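Against the Capsule Kitchen

Sun 7 July

My sister-in-law sent me an article in May with the subject line "you need this." It was a guide to owning 40 things in your kitchen. Forty, counting each fork. The author had photographed hers on a linen cloth, lit from the side, and she wrote that since getting rid of everything else she felt lighter when she walked in to make toast.

I have no quarrel with anyone feeling lighter. My quarrel is with the arithmetic, and with the people selling it. The same guide had a link to a 26 dollar saucepan lid that fits three sizes of pan, and another to a cutting board that folds into a colander. So you throw out your lids and your colander, and then you buy a lid and a colander. I read it through twice to be sure I hadn't missed the part where somebody saves money.

The decluttering business has been at this for a long time now, and the rules keep changing while the promise stays put. First it was one thing in, one thing out. Then it was boxes with dates on them. Then you were supposed to turn your hangers backward. Now it's a number, and the number is always suspiciously round. Why not 39? Because 39 would look like somebody had checked.

I live in Culldale, in the upstairs half of a house that was cut in two sometime before I got here, and my kitchen is small enough that I ought to be the perfect customer. I tried it. I cleared the counter, pulled out the drawer with the string and the skewers and the spare batteries, and went through it all with the guide open beside me. Each item was supposed to be asked whether it had been used in the last month. The turkey baster had not. Neither had the candle stubs, or the fuse wire, or the good scissors, which I had been looking for since winter.
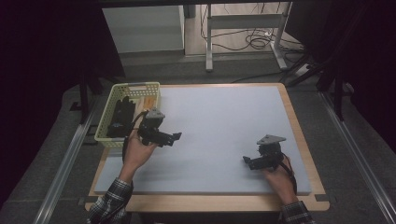
How long should you keep something you haven't used?
As long as it costs you less to store than to replace, and that depends on your house, your wallet and how far you are from a store. A month is far too short for anything seasonal. A year is better, and for tools I wouldn't set a limit at all.

The month rule bothers me more than the number does. It treats a household as though it were a suitcase. A suitcase has one trip to serve, and you know the dates. A household has to deal with a burst pipe, a cousin who turns up with two children, a power cut, a fever, and a birthday you forgot until that morning. Most of what I own is waiting for one of those. It looks idle, I'll grant that. So does the spare tire.

There's also the matter of who can afford to own very little. If you can have a drill delivered by supper, you don't need a drill. If a replacement costs you nothing you'd notice, you can give away the first one and call it freedom. My parents kept jars of bent nails, and they were not confused about what brought them joy. They kept nails because nails cost money and the hardware store was a bus ride away. I find it hard to hear that habit described as a kind of illness by someone with a discount code.

I put some of this to Nektarios Xenos, who ran the secondhand store on Skurkard Street for years before his knees gave out. I expected him to agree with me. He mostly didn't. In his view people hang on to far too much, and their children end up paying to have it hauled away, and he'd seen enough of those afternoons to be short with anyone who got sentimental over a fondue set. But he was no fonder of the big purge. After every popular television show on the subject, he told me, his back room filled with bread machines. Some of the same people came in a few months later and bought one. He remembered a woman who bought her own back, with her handwriting on the instruction booklet, and haggled over the price.

That's one man's memory and I can't prove any of it. The other side can't prove anything either, though. I've gone looking for the evidence behind the usual claims: that clutter raises your stress, that a clear counter makes you eat better, that people with fewer plates argue less. What I found was a great deal of "studies show" and very few studies. One website promised that the average home contains a startling number of unused objects and gave as its source a company called Pruvost, which sells storage bins. Naturally they'd like you to worry. They'd like you to worry and then to buy bins.

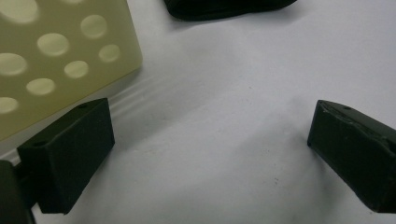

Bins deserve a paragraph of their own. A bin doesn't reduce what you own by a single spoon. It moves the spoon out of sight and adds one more object to the house, and then a label, and then, if you fall for the Grado line that has been following me around the internet all summer, a rack to put the bins on. The full set costs 200 dollars before tax. I have a shoebox doing the same job. The lid is torn at one corner and I've never wished it were clear.

I should be fair about this. Some people live with so much stuff that they can't reach the stove, and they need real help from somebody patient. Some people simply like a bare room, and good for them. If my sister-in-law wants to be down to a single whisk, I'll admire the whisk when I visit. What I object to is turning a taste into a duty, so that an ordinary drawer with ordinary junk in it becomes something to confess.

As for my own experiment, I got rid of a cracked ladle, two chargers for phones I no longer have, and the avocado slicer, which had been a gift and never worked on an avocado. Everything else went back in. The drawer sticks a bit when you open it, as it did before, and you have to press the baster down with one hand to get it closed.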